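Diciembre, casi las once de la noche

Hoy me he propuesto poner orden en el salón y he puesto orden en un cubo. Lo apunto como victoria porque la semana viene floja de victorias.

La culpa la tiene el mensaje de la guardería. Quieren una bolsa con "dos o tres juguetes de casa, lavables, que el bebé reconozca". Lo de reconocer me ha tenido media tarde pensando. El niño reconoce el mando de la tele, mis llaves y el tapón de la bañera, y ninguna de las tres cosas va a salir de aquí. De lo demás tiene opiniones que cambian cada mañana.

Así que he bajado la caja de la estantería del pasillo, la que compramos en Uleo para guardarlo todo dentro y no volver a ver nada por el suelo. Me gasté 1.453 pesos entre cajas y etiquetas. Las etiquetas siguen en su bolsa, en el cajón de las pilas. En la caja grande había ropa de tres meses, un sonajero sin sonido y el manual del humidificador, que leí entero de pie, no sé por qué. Ningún juguete. Los juguetes llevan semanas viviendo en el cubo verde, encima de la manta celeste, donde los va dejando quien pasa.
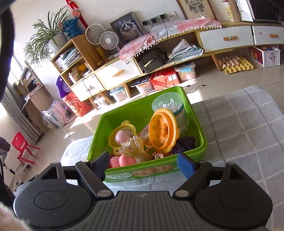
Shahla Hassanpour opina que los mordedores no se guardan nunca con los bastoncillos, que eso es mezclar la boca con las orejas, y que en su casa cada cosa tiene su bote con tapa. Lo ha dicho por teléfono, con el tono de quien ya ha criado a dos y puede permitírselo. Le he contestado que tenía razón y he dejado los bastoncillos donde estaban. Si los muevo, mañana no los encuentro.

La selección para la guardería ha quedado así: la mano de color ámbar, que es un mordedor aunque parezca que pide auxilio, y el racimo de uvas moradas. El aro amarillo se queda. Lo usa para dormirse y no pienso jugarme una siesta por quedar bien con las maestras. El sonajero rosa en forma de huevo también se queda, por si hay represalias.

Después me he sentado en la alfombra de cuadros a mirar el mueble bajo con intención de seguir. Papeles, libros, cables, las sábanas dobladas. La tela rosa de los pompones la puse yo encima para que se viera todo más recogido y ahora parece que el mueble va a una boda. He tirado 13 recibos, uno de ellos de una cafetera que ya no tenemos, y he vuelto a guardar los demás.

Mañana, regar la planta y coser el nombre en la bolsa. Y buscar dónde he puesto el hilo.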